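Stamell household textile service extended to Grernia

17/04/2024 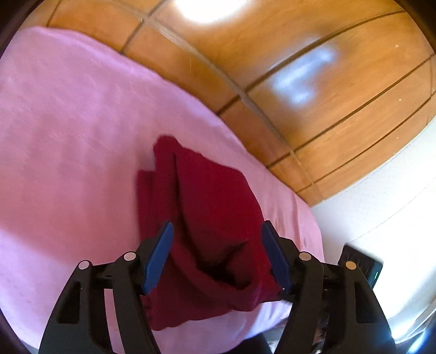
The Stamell Centre has confirmed that its household textile service will be extended to residents of Grernia, following a trial in the Seol district. The service accepts clean clothing, bed linen, towels and loose cloth, which is sorted by hand and either passed on to local households or sent for reuse as cleaning cloths. Small items make up a large share of what is received. A single dark red cloth, crumpled and folded loosely over itself, takes as long to open out and check as a pair of pillowcases, and residents are therefore asked to fold such pieces flat before handing them in.

During the trial the centre received 2935 items from 88 households. Of these, 1134 were passed on for further use in the home and the remainder were sorted for cleaning cloths or fibre recovery. The centre has described the result as encouraging, although it notes that sorting took longer than planned in the opening weeks.

Bit-na Ki, who manages the service, said that preparation at home made a considerable difference. "A cloth that arrives folded can be checked on both sides in a moment," she said. "When it comes to us in a bundle, we have to open every layer to look for stains, worn patches and loose hems. We are grateful to residents for the care they have taken so far."

Revised guidance has been issued to all participating households. Items should be washed and fully dried, and any pins or clips removed. Dark and strongly coloured fabrics – reds in particular – should be kept apart from white linen, as some dyes may transfer in storage. Torn items will be accepted if they are clean. Duvets, pillows and carpets remain outside the scheme.

Collections in Grernia will be made from four points, including the entrance hall of the Alto building. Bags will be supplied free of charge at each point and should be tied at the neck. Residents who are unable to carry a bag to a collection point may ask the centre to arrange a visit.

The extended service will run until the end of September, when the centre will report on the quantities received and decide whether the arrangement should continue. Copies of the guidance are available from the Stamell Centre reception.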